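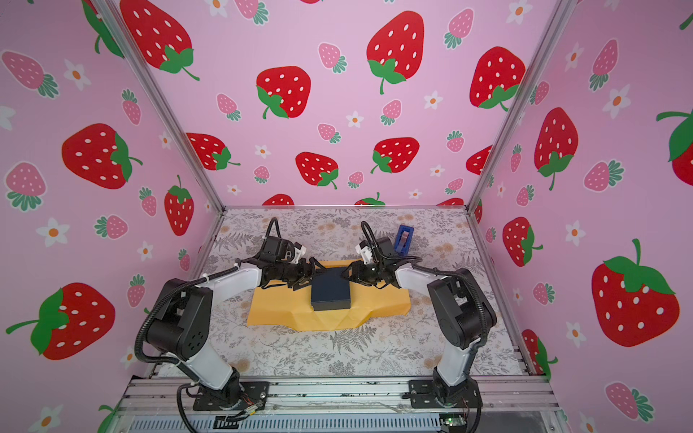 Navy box on folded yellow paper, strawberry wallpaper behind.

vellura-grout-shade

Shade readings for cement grout joints, same bag colour, different mixing water. README is short, will tidy when time allows.

What's in it

122 joints, one row each. Floor and wall tiles, porcelain only. Three grouts: Cleris Fine, Cleris Wide, Robichaud Flex. All sold as mid grey. They don't match each other out of the bag, so don't compare across products, compare within.

Files

joints.csv - the main table
mixes.csv - water per bag, mix time, slake time
notes.txt - site notes, mostly typed up the same evening, spelling as found

Columns in joints.csv

joint_id
product
mix_id (links to mixes.csv)
tile_side, in mm
joint_width, in mm
wash_count: how many passes with the sponge
L, a, b: colour reading, mean of 2 spots on the joint
days: age of the joint at reading
bloom: 0 none, 1 faint, 2 plain white haze

Blank means not measured. Zero means zero. Early version had these muddled, if you have a copy from before December 23, 2022 please bin it.

How the readings were done

Joint brushed dry first. Meter set flat across the joint, narrow ones masked with black card. Anything under 2 mm left out, the tile edge gets into the reading and you end up measuring glaze. Room kept heated throughout but not humidity controlled, sorry. Humidity is in notes.txt for most days.

Known problems

Robichaud mixes 7 and 8 came from an opened bag. Keep or drop, your choice, but say which.
Bloom score is by eye, one person. Dont lean on the gap between 0 and 1.
Wash count missing for nearly 100 readings in the first draft. Filled in since from the site sheets, so treat as second hand.
Wet readings not included at all.
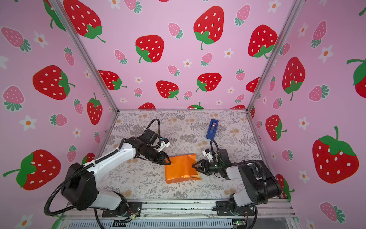

Use

Free for teaching and for trade training. Fine to redraw the charts. Not a product test and not to be quoted as one, the bags were bought off the shelf and the batches are small.

To do

Add the Luvier epoxy joints (seperate sheet, different meter)
Check mix times against the site sheets again
Sort units in notes.txt, litres and pints both in there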